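Communal kitchen at Forsyth to drop hand washing in January

Last updated 4:40 p.m.
14 comments | 2 shares

Tenants at the Forsyth building in Prurngate will be asked to put every plate through the dishwasher beginning in January, under a trial the building's manager, Kuvel, says will cut water use and end arguments over the sink.

The second claim may be optimistic.

Kuvel says the shared kitchen has 1,809 dishes passing through it in a typical month. The company did not say how it got that number, or who was keeping track. A notice on the lobby board says hand washing "uses more water than residents think" but gives no meter readings for the building, before or after the dishwasher went in.

Under the new rules, plates may sit in the rack at the sink for up to two hours. After that they go in the dishwasher or, the notice says, "will be moved." It doesn't say where. Pots, knives and anything with a wood handle are exempt and can still be washed by hand.

The machine is to run three times a day. Whoever loads the last item before a cycle is expected to start it, an arrangement that was tried in the laundry room last year and dropped in two months.

Kuvel took over the building from Jikbridge in the spring and has made the kitchen something of a showpiece. The counters are new and so is the lighting. Rents went up as well, though the company says the two are unrelated.

Several tenants wrote back to say they had no quarrel with the dishwasher itself. Their complaint was about the plates, which belong to the building and are all white and round - hard to claim, easy to abandon. One asked why the money could not go toward a second sink. Kuvel replied that a second sink was "not being considered at this stage."

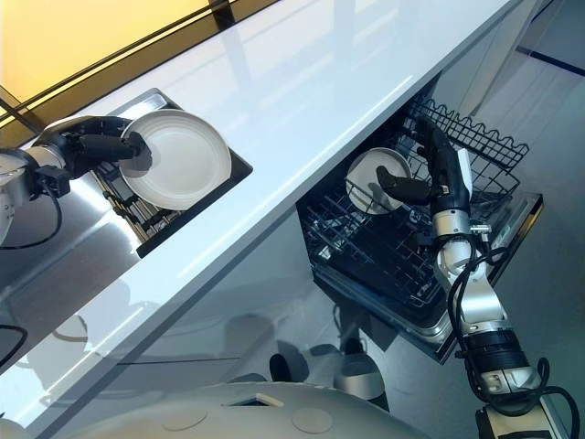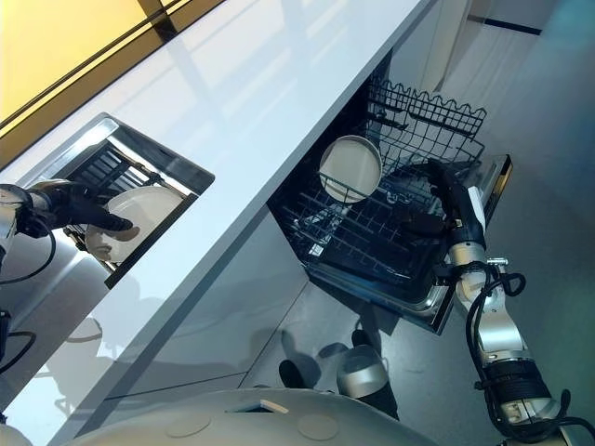 Plates in a drawer rack and in the dishwasher in the Forsyth kitchen.

There is also the matter of unloading. The notice spends four paragraphs on how to stack and one sentence on emptying, which it calls "a shared duty." Anyone who has lived with roommates will know how that tends to go.

The company says it will publish water figures when the trial ends. Asked whether it would also publish the figures from before, so that tenants could compare the two, Kuvel said it would look into what was available.

No end date has been set. Comments can be left in the box by the mail room, which on a recent afternoon was locked.

Contact the newsroom | Corrections | Copyright Prurngate local news | Back to top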